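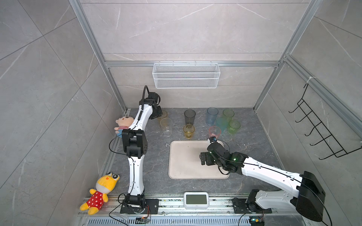
Jekine: Rain Readings from the Badmont Valley

Search this project Go
Last updated: 21/02/2018

Jekine is a small table of daily rain readings, copied by hand from the paper notebooks of the Eltolard weather hut. It has 1153 rows and 13 columns. One row is one reading. The file is plain text, separated with commas, and it opens in any spreadsheet program.

The gauge was read every morning before breakfast, so the rain in a row fell mostly on the day before. I have kept the date of the notebook and I did not move it. Please remember this if you compare with another station.

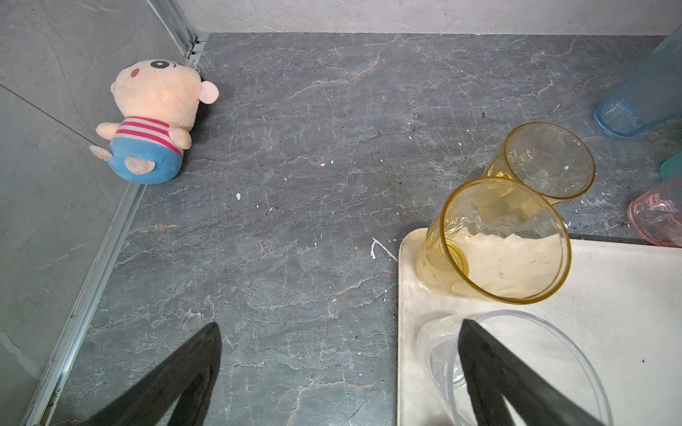

Cledwyn Prydderch wrote to me that the dates should be moved back by one day, as it is done in the older Bakhtiari table. I understand the wish, but then the rows would no longer agree with the paper. You can move them in your own copy.

Columns that need explanation

rain_mm: the amount in millimeters, with one decimal. The word "trace" in the notebook is written as 0.0, and the column trace has a 1.
snow: 1 if the observer melted snow before the measuring. In January this is frequent.
hand: a letter for the handwriting. I can separate four hands, but between B and C I am not always sure.
remark: the words of the observer, with the spelling as it was.

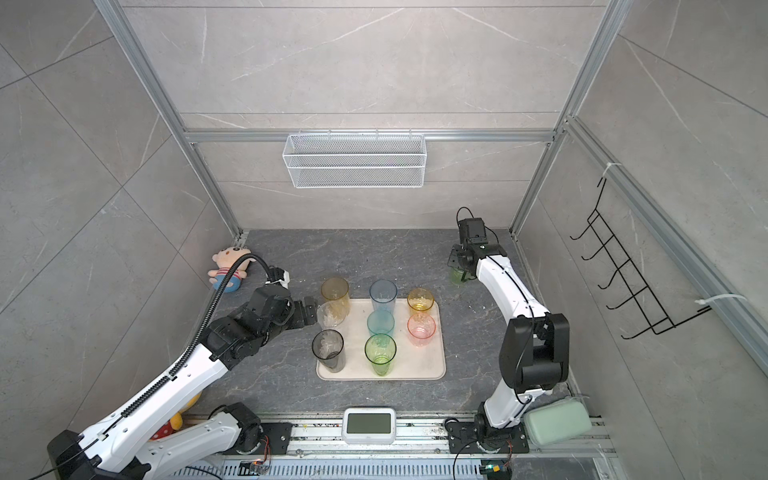
Known problems

- 40 rows have no amount, only a remark. Do not read them as zero.
- The gauge was changed once, and the page which says when is torn. The older one was standing too near to the hedge, and probably it caught less rain from the west.
- Two pages are stained with ink. Doubtful numbers have a 1 in the column unsure.

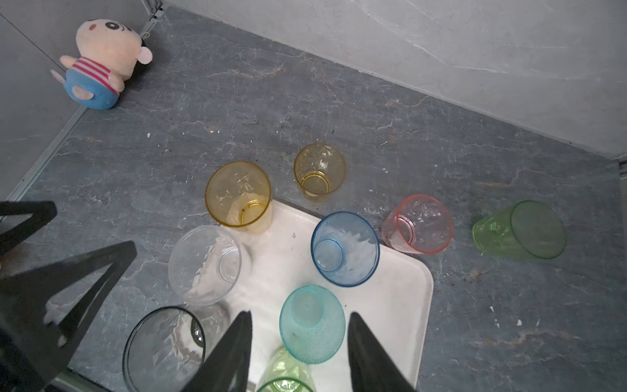

One user asked if the doubtful numbers could be taken out completely, because her yearly sums came too high. I prefer to leave them in. To get a table without them, keep only the rows where unsure is 0.

Use

You may copy and change the table freely. If you print it, please name Jekine and the Eltolard notebooks. Corrections are welcome, with the row number and the page.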